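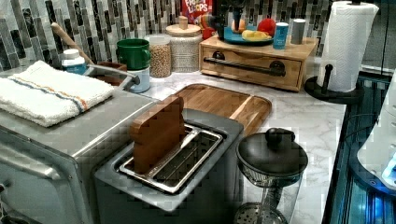
烧水壶里的白色水垢是什么？

主要成分是碳酸钙，通常夹有少量镁的化合物，有时还有硅酸盐、硫酸盐和微量铁。它由自来水中原本溶解的钙离子和碳酸氢根在受热后析出，与水是否受到污染没有直接关系。

水垢从哪里来
一份关于家庭用水硬度的技术综述

本刊编辑部
2024年2月9日

家用水系统里最常见的固体沉积物，在供水行业的文件中一般不作为安全项目处理，只列入感官和一般化学指标。住户对它的感受却很具体：壶底变白，淋浴喷头的出水孔逐个变细，玻璃杯晾干后留下一圈印子，热水器的维修费用逐年上升。这些现象的化学来源相同，形成条件有差别，处理办法也随之不同。常见的误解多半出在这里，一种场合有效的办法被搬到另一种场合，结果无效，或者损坏了材料。

本文以四个供水条件不同的城镇为线索：Forport以石灰岩含水层的地下水为主要水源，Lunlow取用山区水库水，Essien两种水源按季节调配，Skaltirport依靠海水淡化。四地的水都符合饮用要求，在家庭中的表现相差很大。

一、硬度的含义

硬度指水中多价金属阳离子的总量，天然淡水中实际上就是钙和镁。锶、钡、铁、锰、铝也在定义之内，但在合格的自来水中含量很低，计算时通常略去。

表示方法比较混乱。化学上最清楚的单位是毫摩尔每升。水务行业习惯折算成碳酸钙的质量浓度，即假定全部硬度都来自碳酸钙，用毫克每升表示。德国度以氧化钙计，法国度以碳酸钙计，英国旧度又是另一套换算。进口洗碗机的说明书常用德国度，水务公司的水质公告常用毫克每升，住户照着公告上的数字去设定机器，如果没有换算，设定值就会差很多。

以碳酸钙计，每升100毫克相当于每升一毫摩尔。碳酸钙的摩尔质量恰好接近这个整数，这给估算带来了方便。下文凡不另作说明，硬度均以碳酸钙计。

硬度分级没有统一标准。有的资料把每升100毫克以下都归为软水，有的把界线划得更低，中间再加一级“中等硬度”。超过每升200毫克的水，在大多数分级中都属于硬水。分级名称对家庭用户意义有限，真正需要知道的是数值本身，以及其中有多少属于碳酸盐硬度。

碳酸盐硬度又称暂时硬度，指与碳酸氢根相对应的那部分钙镁。水加热或煮沸后，这部分会以碳酸盐形式析出。其余部分与硫酸根、氯离子、硝酸根相对应，称为非碳酸盐硬度或永久硬度，煮沸后仍留在水中。两种水总硬度相同，碳酸盐硬度不同，结垢倾向可以差很远。以石膏地层为来源的水总硬度可能很高，壶底却未必很白；石灰岩地区的水则几乎每烧一次都留下痕迹。

二、地下的部分

雨水本身几乎不含钙镁。降水在空气中溶入少量二氧化碳，呈弱酸性，渗入土壤后情况发生变化。植物根系和微生物的呼吸使土壤孔隙中的二氧化碳分压远高于大气，下渗水从中吸收二氧化碳，溶解碳酸盐矿物的能力明显增强。

方解石在含二氧化碳的水中溶解，生成钙离子和碳酸氢根。反应可逆，方向由二氧化碳的分压、温度和离子浓度共同决定。在封闭条件下，水一旦脱离土壤气体，二氧化碳得不到补充，溶解较早停止；在开放条件下，二氧化碳持续供应，最终的硬度更高。同一石灰岩层中的两口井，水质不同，往往就是这个原因。

白云岩地区的水含镁比例较高。白云石的溶解速度比方解石慢，停留时间长的深层水更容易接近平衡。花岗岩、砂岩和片麻岩地区的水通常较软，岩石中可溶的碳酸盐少，硅酸盐风化释放的钙镁有限。

Forport的含水层是厚层石灰岩，上覆土层较薄，但植被连续。井水出地时清澈，温度稳定，二氧化碳含量高于与大气平衡的水平。水一旦从水龙头流出、接触空气，二氧化碳就开始逸出，平衡向碳酸钙一侧移动。这种水不加热也会结垢，滴漏的龙头下方出现白色条痕，原理与溶洞中的钟乳石相同，只是规模小得多。

Lunlow的水库建在结晶岩流域，径流在地表停留时间短，接触的矿物少。当地水的硬度远低于每升100毫克，壶内长期使用也只有一层薄膜。软水有另外的问题，缓冲能力弱，对金属管道的溶蚀倾向较强，水厂需要调节酸碱度并适当提高碱度。Lunlow的老住宅中有一部分铜管，住户偶尔发现浴缸排水口附近有蓝绿色痕迹，那是铜的碱式盐，与钙没有关系。

三、水厂的部分

许多住户以为水厂会把硬度去掉。常规处理流程包括混凝、沉淀、过滤和消毒，目标是浊度、有机物和微生物，对溶解态的钙镁基本不起作用。用石灰混凝时硬度会有所变化，用铝盐或铁盐混凝时碱度略有下降，总硬度不变。

集中软化在技术上可行。石灰软化法向水中投加氢氧化钙，把碳酸氢根转化为碳酸根，使钙以碳酸钙形式沉淀。颗粒反应器在流化的砂粒表面进行同样的反应，产生的颗粒含水少，容易脱水和再利用。纳滤膜则直接截留二价离子，代价是能耗和一股浓水。是否采用集中软化取决于水源条件、管网规模和费用分摊方式。在整个供水区内统一处理，单位成本低于每户自行安装设备，但其中很大一部分水用于冲厕、绿化和消防，这些用途对硬度没有要求。

水厂对结垢倾向的控制一般借助饱和指数。把实测的酸碱度与该水在碳酸钙饱和时的理论酸碱度相减，差值为正表示有析出倾向，为负表示有溶解倾向，接近零表示稳定。这个指数只说明热力学方向，不给出速度，也不给出析出量。指数略为正的水可以在管壁形成薄而致密的碳酸钙层，对铸铁管和水泥砂浆内衬有保护作用。出厂水的调节目标因此通常定在略高于零的位置，这一目标按冷水温度设定。水进入用户的热水器之后，温度升高，指数随之上升，原本稳定的水就变成了结垢的水。

Skaltirport的情况与另外三地相反。反渗透产水几乎不含矿物质，直接输送会侵蚀管道，必须再矿化。常见做法是让加了二氧化碳的淡化水通过石灰石滤床，溶入一定量的钙和碳酸氢根。这样得到的水硬度由水厂决定，碳酸盐硬度占绝大部分，镁含量很低。当地居民用惯了这种水，水垢轻而松，容易擦除。

Essien的水源在三月切换。冬季以地下水为主，融雪开始后水库补水充足，水厂逐步提高水库水的比例。切换期间的硬度在几周之内下降，家中设定好的洗碗机和软水机却不会自行调整。当地供水单位在公告中列出两套硬度数值，住户需要在切换后重新设定。没有重新设定的后果并不严重，主要是多用再生盐，或者玻璃器皿出现软水腐蚀的迹象。

四、加热面上发生了什么

大多数盐类的溶解度随温度升高而增大，碳酸钙相反。温度升高时，二氧化碳在水中的溶解度下降，碳酸氢根分解的平衡向碳酸根方向移动，碳酸钙本身的溶度积也减小，三种效应方向一致。加热元件表面的温度高于水体平均温度，过饱和首先在那里出现，水垢便优先长在热的表面上。

析出分为成核和生长两个阶段。在均匀溶液中自发成核需要很高的过饱和度，在固体表面成核要容易得多，划痕、焊缝、残留的旧垢都能提供位置。新壶最初几次使用时垢很少，一旦表面有了晶核，后续增长就快。清除不彻底的壶结垢快于新壶，原因也在这里。

碳酸钙有方解石、文石和球霰石三种无水晶型。常温下方解石最稳定，低镁的冷水中主要得到方解石。温度较高或镁含量较高时，文石比例上升，晶体呈针状，聚集成簇，附着较松。球霰石不稳定，会转化为前两者。晶型对附着强度有影响，硬水地区的垢有的能整片剥落，有的只能用酸溶解，差别部分来自晶型，部分来自其中夹杂的硅和有机物。

析出量可以作简单估算。2,000升硬度为每升100毫克的水，所含硬度折合碳酸钙200克。家庭加热过程只会使其中一部分析出，比例取决于温度、时间和碱度。热水器设定温度较低时，析出比例也较低；反复煮沸的水壶，析出比例较高。上面的估算给出的是上限，实际沉积还要减去悬浮后随水流走的部分。

水垢的导热系数远低于铜，也低于不锈钢。对浸没式电热元件来说，输入功率不变，垢层使元件表面温度升高，直到热流重新平衡。能量最终仍然进入水中，电加热的总效率因此下降不多，真正的损失是元件寿命。元件护套长期过热会开裂，水进入绝缘层后漏电保护动作。燃气热水器和热泵不同，换热面结垢后，未传入水中的热量随烟气排走，或者使压缩机在更高的冷凝温度下运行，效率下降是直接的。板式换热器流道窄，还有压降增大的问题。

储水式热水器中的垢多数不附着在壁上，而是以碎片和泥状物沉在罐底。加热时罐底气泡穿过沉积层破裂，发出类似爆裂的声音。定期从排污口放出一部分水可以带走松散的沉积物，放水前要先断开加热电源或燃气。多年未放过水的老罐，阀座可能被碎片卡住，打开之后关不严，这种情况应在有备用阀件时再操作。

五、厨房

厨房里受硬水影响最明显的是水壶、咖啡机、蒸汽烤箱和洗碗机。共同点是加热，差别在于水的去向。水壶的水大部分倒出，剩余部分蒸发浓缩；咖啡机的水经过细管和阀件，少量沉积即可改变流量；蒸汽烤箱把水全部蒸发，溶解物全部留在蒸发器内；洗碗机内有洗涤剂、食物残渣和较高的碱度，沉积物成分最复杂。

蒸汽设备的负荷最大。100升硬度为每升200毫克的水全部蒸发，留下的硬度盐折合碳酸钙20克，集中在一个很小的蒸发室里。制造商对这类设备的除垢周期规定得较短，多数还设有计量和锁定功能。用蒸馏水或反渗透水可以避免结垢，但某些机型用电导率探测水位，水中离子过少时探头会误判为无水。使用前应查阅说明书。

洗碗机通常内置离子交换软化器，用粗粒再生盐再生。再生盐只作用于软化器中的树脂，与洗涤过程无关，盐仓盖漏盐会造成餐具上的白色斑点，常被误认为水垢。区分的方法是用清水擦拭，氯化钠立即溶解，碳酸钙不溶。用少量醋再试，碳酸钙溶解并有细小气泡。如果两种办法都不起作用，玻璃表面的雾状很可能是腐蚀，玻璃中的碱金属和硅被高温碱液浸出，属于不可逆损伤，在软化过度的水中更容易发生。

茶汤表面的浮膜也与硬水有关。膜由碳酸钙和茶中多酚的氧化产物构成，在液面形成，搅动后破裂成片，附着在杯壁上成为褐色茶渍。加入少量柠檬汁，酸使碳酸氢根减少，柠檬酸根又与钙络合，膜不再形成。加牛奶与否对膜的影响较小，取决于水的碱度和冲泡浓度。

碱度对咖啡的影响比硬度更大。碳酸氢根中和咖啡中的有机酸，高碱度的水冲出的咖啡酸味减弱，口感平。钙镁对萃取的作用在文献中有不同意见，镁与部分风味物质结合较强的说法有理论计算支持，感官试验的结果并不一致。可以确定的是，完全不含矿物质的水冲出的咖啡多数人评价不高，硬度和碱度都很高的水也是如此。

烹饪方面，豆类在硬水中不易煮软，钙与细胞间层的果胶结合，阻碍其溶解。浸泡时加少量小苏打可以缓解，用量过多则有碱味并损失部分维生素。蔬菜的情况相反，钙使组织保持较硬，腌制黄瓜时有意加入钙盐即出于这一考虑。

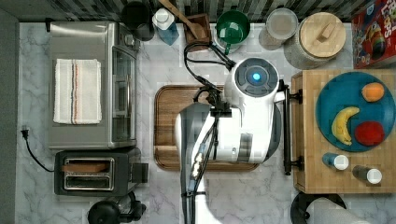 总第100期

六、台面与酸

厨房除垢几乎都要用酸，台面的材质就成了限制条件。天然石材可按对酸的反应分成两类。大理石、石灰石、洞石的主要矿物是方解石，与水垢成分相同，能溶解水垢的酸必然也能溶解石材。花岗岩、石英岩以石英和长石为主，对家用弱酸基本稳定，其中若夹有方解石细脉则另当别论。白云质大理石反应较慢，短时间接触可能没有明显痕迹，容易使人误以为它耐酸。

酸在抛光大理石上造成的痕迹称为蚀痕，外观是一块失去光泽的区域，颜色未必变化。它与渍痕不同，渍痕是有色液体渗入孔隙，可以用吸附膏处理；蚀痕是表面晶体被溶去，只能重新研磨抛光。渗透型密封剂降低吸水率，对渍痕有效，对蚀痕基本无效。销售中常把两者混为一谈，购买者在涂过密封剂的石材上切柠檬，第二天发现暗斑，于是认为密封剂失效，其实密封剂并没有被设计来阻挡酸。

外观相近的材料还有人造石英石、陶瓷岩板、实心人造石和装饰层压板。人造石英石由石英颗粒和不饱和聚酯树脂压制，耐弱酸，不耐强碱和高温。岩板经高温烧成，化学稳定性最好，边缘受冲击时易崩。实心人造石的填料多为氢氧化铝，耐弱酸，表面较软。少数低价产品用碳酸钙作填料，遇酸会失光。仅凭花纹无法判断材质，白底灰纹在上述各类产品中都有。

判断是否含碳酸钙，可以在隐蔽处滴一滴白醋，静置片刻后擦干，侧光观察光泽。台面背面或水槽开孔的切边最适合做这项试验。已经确认为方解石类的台面，除垢应当在水槽内或在别处进行，器具移回前冲净并擦干。洒落的除垢液应立即用大量清水稀释，再以中性洗涤剂清洗，用小苏打中和也可以，但摩擦时不要留下颗粒。

木质台面和砧板不存在与酸反应的问题，受影响的是表面油层。硬水在木材上留下的白色痕迹一般很浅，擦去后补一次食品级矿物油即可。含单宁的木材与含铁的水接触会产生蓝黑色斑，用草酸可以褪去，但草酸有毒，不应当用于直接接触食物的表面。

填缝剂常被忽略。水泥基填缝剂含有氢氧化钙和碳酸钙，反复接触酸会逐渐粉化，颜色变浅，孔隙增大，随后吸入污物。墙面瓷砖和玻璃马赛克本身耐酸，砖缝面积所占比例却很高，窄条砖和小规格马赛克尤其如此。清洁这种墙面时，可以先用清水把砖缝润湿，使孔隙充满水，再在砖面上使用稀酸，接触时间尽量短，最后冲洗。环氧基填缝剂没有这一限制。

七、酸的选择

家用除垢酸中，柠檬酸和乙酸最普遍，其次是乳酸、氨基磺酸，工业清洗中还用到甲酸和缓蚀盐酸。

白醋的有效成分是乙酸，浓度低，气味重，溶解碳酸钙的能力受浓度限制，垢层较厚时要更换几次。加热能加快反应，也加快乙酸挥发，刺激呼吸道。乙酸对天然橡胶和部分弹性体有溶胀作用，一些咖啡机制造商因此明确禁止使用。

柠檬酸为固体，便于称量，无气味。它有三个可电离的羧基，既提供氢离子，又络合钙。需要注意的是柠檬酸钙溶解度不高，并且随温度升高而下降。在高温下用浓柠檬酸溶液处理大量水垢，可能生成难溶的柠檬酸钙沉淀，堵塞细管。咖啡机、即热式热水器等有细流道的设备宜在室温或微温下使用较稀的溶液，分几次进行。水壶没有细管，这一问题不突出。

乳酸的钙盐溶解度较高，适合流道狭窄的设备，许多原厂除垢剂以它为主要成分，价格高于柠檬酸。氨基磺酸是较强的固体酸，反应快，钙盐易溶，腐蚀性低于盐酸，但对镀锌层和铝有明显作用，水溶液加热时会缓慢水解。

任何酸性除垢剂都不得与含次氯酸钠的漂白剂或消毒剂混合，也不得在同一处先后使用而不冲洗。酸化后的次氯酸盐放出氯气，在密闭的浴室里足以造成伤害。先用除垢剂、后用消毒剂的，两步之间必须充分冲洗，地漏和排水管存水弯内残留的液体同样要计算在内。

反应结束的标志是不再产生气泡。加入新酸后仍无气泡，而表面还有沉积，说明剩余物不是碳酸盐，可能是硅垢、硫酸钙或金属氧化物。硅垢常见于蒸发量大的设备，呈玻璃状薄层，普通酸不能溶解，能溶解它的氢氟酸类产品不应进入家庭。此时只能机械刮除或更换部件。

八、金属表面

龙头、淋浴器、毛巾杆和门把手等五金件，表面处理的种类多于基材的种类。基材以黄铜、锌合金和不锈钢为主，表面有镀铬、镀镍、物理气相沉积膜、有机涂层以及化学着色。除垢剂的标签往往只写“适用于金属”，这种说法没有实际意义。

镀铬件由较厚的镍层和极薄的铬层组成，铬层外表是氧化膜，对弱有机酸稳定，对盐酸不稳定。氯离子能从铬层的微孔进入，腐蚀下面的镍和黄铜，表现为针点状的绿色或灰色斑。镀铬层上的水垢用稀柠檬酸湿敷，时间不宜长，之后冲洗擦干。镀层已有破损的，酸会加速基材的腐蚀。

物理气相沉积膜硬度高、化学惰性好，是目前金色、枪灰色、黑色龙头的主要工艺。膜层本身耐酸，问题在于膜下的镀层和膜的针孔。拉丝面上的垢会嵌在纹路中，擦拭方向应与纹路一致。

油擦青铜的情况较特殊。

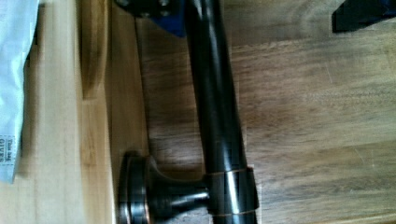
它在不同制造商那里对应不同的工艺。一种是真正的化学着色，黄铜或镀铜件经硫化物或氧化液处理成深褐至黑色，再把凸起部位擦磨露出底色，最后上蜡或薄漆。另一种是在电镀层上做电泳漆或粉末涂层，颜色由涂料给出，边缘的铜色亮线也是事先做出的效果。还有一种不加保护层，允许颜色随使用变化，行业内称为活性饰面。

化学着色层由金属的硫化物和氧化物构成，能被酸溶解。用醋或柠檬酸去除水垢，垢去掉的同时颜色也会变浅，露出铜或黄铜。有漆层保护的，漆层完好时酸的作用有限，一旦有划伤，酸从划口进入，沿漆膜下方扩展。对这类五金件，多数说明书只允许使用清水和中性肥皂，随后用软布擦干。已经形成的薄垢可以用温湿布长时间敷软，再用木质或塑料工具轻推。若必须用酸，应先在背面或法兰朝墙的一侧试用。

毛巾杆的结垢通常集中在两端的立柱和法兰附近。湿毛巾中的水沿杆向低处流动，在接头处停留，水分蒸发后矿物质留下。洗涤剂残留与钙结合成的皂垢也在同一位置积累，外观灰白，手感发腻，与纯水垢不同。皂垢是脂肪酸钙，弱酸对它的作用慢，先用碱性或含表面活性剂的清洁剂去除油脂部分，再处理无机部分，效果较好。顺序颠倒则两步都不彻底。

安装时在法兰与墙面之间打一圈密封胶，可以防止水进入螺钉孔。浴室墙内的锌合金底座受潮后产生白色腐蚀产物，体积膨胀，使法兰外移，常被误认为是螺钉松动。拆开后若见到白色粉末，滴酸并不能可靠地区分碳酸钙与碱式碳酸锌，两者都放出二氧化碳。可以看底座表面，凹坑明显的是腐蚀，平整而有附着物的是水垢。

不锈钢件按牌号有差别。含钼的牌号耐氯离子，适合沿海地区。Skaltirport的室外淋浴设施在更换时采用了含钼牌号，维护要求仍是定期以淡水冲洗。不锈钢上的褐色斑点大多来自外来铁粒，比如钢丝球的碎屑，它们生锈后污染表面。用钢丝球去水垢，得到的结果常常是新的锈点。

九、洗涤与织物

肥皂是脂肪酸的钠盐或钾盐，遇钙镁生成不溶的脂肪酸钙镁，即皂垢。在钙镁耗尽之前，肥皂不起泡，也不去污。合成表面活性剂对钙镁的敏感程度低得多，直链烷基苯磺酸盐在高硬度下仍会部分沉淀，醇醚硫酸盐和非离子型则基本不受影响。洗衣粉中的助洗剂用于结合钙镁，过去以三聚磷酸钠为主，水体富营养化问题出现后，许多地区改用沸石、柠檬酸盐和聚羧酸盐。

洗衣剂包装上按硬度分列用量，硬水地区用量较高，多出的部分主要是为了提供助洗剂。把漂洗后的衣物发硬归因于洗涤剂不足或过量都有可能，需要分别检验。取一块发硬的毛巾在清水中揉搓，若出泡沫，说明残留表面活性剂，应减少用量或增加漂洗；若不出泡沫而手感仍硬，则多为碳酸盐沉积，可在漂洗时加少量柠檬酸溶液。

棉质毛圈织物的硬化还有第三个原因。纤维间残留的少量结合水在自然晾干时把相邻纤维粘连起来，与矿物质关系不大，用软水洗涤后静置晾干也会出现。抖动或滚筒烘干能破坏这种粘连。柔软剂在纤维上形成阳离子表面活性剂膜，手感改善，吸水性下降，对毛巾来说得失需要权衡。

洗衣机本身的结垢在低温洗涤普及之后有所减轻。加热管温度低，析出少；洗涤剂中的聚合物又抑制晶体生长。低温洗涤带来的问题是生物膜和油脂沉积，这时用除垢剂没有作用，应以高温空洗配合含氧漂白剂。部分住户在Lunlow这样的软水地区按广告建议每次洗衣都投放防垢片，没有必要。

十、家用软化设备

阳离子交换软水机是原理最清楚、效果最确定的设备。树脂上的钠离子与水中的钙镁交换，饱和后用浓盐水再生。出水硬度接近零，阴离子和碱度不变，总溶解固体也基本不变。出水中的碳酸氢根与钠对应，加热后不生成水垢，蒸干仍有残留，残留物溶于水，一擦即去。

交换引入的钠与原水硬度成正比。硬度每升100毫克的水，完全软化后每升增加钠46毫克；每升200毫克的水增加92毫克。对一般人群，这一数量在饮食总钠中占比不大；需要严格限钠的患者和用于冲调婴儿配方奶的水，通常建议从未经软化的旁路取用。厨房冷水龙头不接软水是常见的安装方式。再生用氯化钾代替氯化钠也可行，成本较高，对肾功能不全者又有钾的问题。

再生废水含高浓度氯化物，排入下水道后，污水处理厂的常规工艺不能去除，最终进入受纳水体。干旱地区回用污水灌溉时，钠和氯的积累会影响土壤结构和作物。Essien对新装设备要求按实际用水量控制再生，限制使用定时再生的旧式机型。定时机型不论用水多少都按固定间隔再生，住户外出期间也在消耗盐和水。

软化水的手感滑腻，常被说成肥皂没有冲净。较合理的解释是硬水中皂垢附着在皮肤上增加了摩擦，软水中没有皂垢，残留的少量表面活性剂也未被钙沉淀。两种状态都不代表清洁程度。

模板辅助结晶是近年推广较多的无盐技术。水流经表面有成核位点的聚合物颗粒，部分钙在其上形成微小晶体，脱落后悬浮于水中，后续析出优先发生在这些晶体上，附着在管壁上的减少。水的总硬度不变，用试纸或滴定检测看不出差别，餐具晾干后仍有水痕。这项技术对热水器的保护在实验中有一定证据，效果受流量、铁锰含量和磷酸盐影响，微量磷酸盐就能抑制成核。

多磷酸盐投加器适用于冷水和中等温度的场合。阈值浓度的多磷酸盐吸附在晶核表面，阻止生长，所需量远低于与钙等当量的量。温度高、停留时间长时，多磷酸盐水解为正磷酸盐，抑制作用减弱。滤芯耗尽后没有明显征兆，应按规定周期更换。

磁处理和电磁处理装置争议最大。公开发表的研究中，有的观察到晶型变化或垢层减少，有的没有观察到任何作用，试验条件差异很大，重复性差。现有材料不足以支持在家庭中以它代替离子交换。销售方常以透明管中的悬浮晶体作为演示，这类演示未设对照，不能说明问题。

反渗透装置去除大部分溶解离子，适合作为单点饮水和蒸汽设备的供水。膜本身会受硬水影响，浓水侧的钙浓度随回收率升高而升高，Forport的用户若不在前端软化或降低回收率，膜的寿命会明显缩短。浓水比例应计入用水成本。

十一、测定

水务公告中的硬度是供水区的代表值，管网末端和混合区可能有差别。家庭测定有三种办法。试纸根据络合显色，读数分档粗，适合判断大致范围和软水机是否失效。滴定试剂盒以络合滴定为原理，指示剂由红变蓝为终点，按滴数换算，精度满足设定设备的需要。电导笔测量总溶解离子，不能区分钙与钠，软化前后的读数几乎相同，用它检验软水机没有意义。

滴定时的常见误差有三项：取样管未用水样润洗，铜离子干扰使终点拖长，以及把软水机旁路关闭不严造成的混合水当作出水。铜管住宅应先放水再取样。终点颜色在紫色阶段停留较久时，放慢滴加速度，每滴后摇匀。

碳酸盐硬度的测定用酸滴定碱度，试剂盒与水族用品通用。若碱度高于总硬度，碳酸盐硬度以总硬度为限，多出的碱度与钠钾相对应。经过软化的水就是这种情况，总硬度接近零，碱度仍高，用于浇灌喜酸植物时会使基质逐渐变碱。

十二、健康问题

钙和镁是必需元素，硬水可以提供其中一部分，比例取决于饮水量和饮食结构。流行病学中曾多次报告饮水硬度与心血管疾病死亡率之间的负相关，后来的研究倾向于把可能的作用归于镁，结论尚不一致。没有充分证据表明饮用硬水会导致肾结石。多数肾结石的成分是草酸钙，与水垢的碳酸钙不同，提高总饮水量是公认的预防措施，饮食中适量的钙在肠道内与草酸结合，反而减少草酸吸收。

壶中的白色漂浮物可以饮用，进入胃后被胃酸溶解。介意口感的，静置后取上层即可。反复煮沸使水的暂时硬度降低，非挥发性离子略有浓缩，在正常使用范围内不构成问题。

湿疹与硬水的关系有观察性研究支持，以软水机作干预的随机试验没有显示出对已患儿童症状的明确改善。可能的机制是表面活性剂在硬水中形成的盐残留于皮肤，减少洗涤剂用量和充分冲洗比改变水质更容易做到。

十三、维护周期

周期只能按析出情况确定，统一的月份或次数没有依据。水壶以壶底出现连续垢层为准，薄层用稀柠檬酸几分钟即可去净，等到起片再处理，所需酸量和时间都成倍增加。淋浴喷头以出水方向偏斜为准，硅胶喷嘴的可用手指搓动，使垢破碎脱落；硬质喷嘴拆下浸泡。龙头起泡器内的滤网同时截留管道中的颗粒，拆下时应记录各垫片顺序，装回后检查渗漏。

恒温阀芯对水垢敏感。长期固定在一个温度上使用，滑动部位的垢会把行程限制在很小的范围内，需要调温时卡死，或者防烫保护失灵。每隔一段时间把手柄从最冷到最热来回转动几次，可以保持行程。已经卡滞的阀芯用弱酸浸泡有时能恢复，密封圈若已变硬则应更换。

热水器温度的设定要兼顾结垢与军团菌。单纯为减少水垢而把储水温度调得过低，会落入细菌容易繁殖的区间。通常的做法是储水保持较高温度，在出口用恒温混水阀降到安全的使用温度，由此增加的水垢以定期排污和除垢处理。即热式机型没有储水，设定温度可以接近使用温度，结垢相对较少，但对流道堵塞更敏感，进出水口应预留带阀的清洗接口。安装时未留接口的，日后除垢需要拆管，费用往往高于当初加装两只阀门的费用。

租住的房屋在入住时应询问热水器上次排污和除垢的时间。没有记录的按未做过处理，先检查泄压阀的排放管是否通畅。排放管末端有白色结垢，说明该阀长期微漏，可能是阀座有垢，也可能是系统压力过高而膨胀罐失效，需要由持证的安装人员测压后判断。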